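Marbles, glaze and a very long bus ride 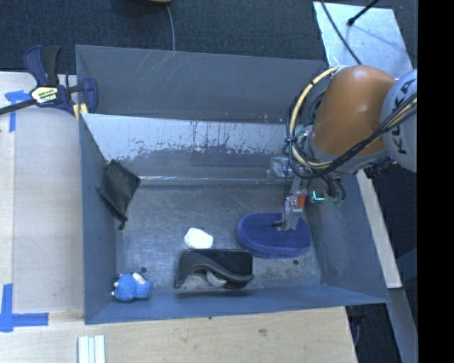

Gray metal bin, blue toy, something purple.

May 2018

I have a pottery wheel! A real one, secondhand, heavy as a cow, and it's sitting in the back room on two old doormats so it won't walk across the floor. Khoa Hồ sold it to me for less than he should have, and then he threw in a bag of trimming tools and a stool with one short leg. I've been grinning all day.

Getting to Jescombe took two buses and a long wait in between, but the ride out there is lovely at this time of year, all hedges and wet fields, and I had my glaze notebook to keep me company. I've been copying recipes into it since January. Half of them are crossed out – too runny, too green, one that came out like burnt custard – and I still love reading them back.

Khoa's sister Hậu drove me home with the wheel in her van. She throws too, mostly bowls, and she talked the whole way about iron glazes and how thick to put them on. I wrote down "cream, not milk" on the back of my hand and it's still there, a bit smudged. She fires at the shared kiln on Plaltance Road and says there's usually a shelf going spare if you ask early. I am going to ask so early.

So of course I had to try it tonight. First lump went straight off the wheel and onto my shoe. The second one centered! It wobbled, it settled, and then it was just spinning there under my hands, perfectly quiet, and I said "oh" out loud to the empty room. I opened it up and pulled the walls and ended with a squat little cup, thicker on one side, with a lip like a wavy hat. Best cup I've ever made. I kept going until I had used nearly 12 pounds of clay, and most of that is back in the bucket now.

Xuân Hà wants a set of mugs for her kitchen and I've said yes, which was mad of me. Handles! I can't do handles yet. Khang says to pull them from a carrot of clay with a wet hand and let them droop before sticking them on, so that's tomorrow's job.

Need to buy: sponge, wire, more of the speckled clay, a bigger apron. Cup is under plastic on the windowsill. I've been in to look at it twice.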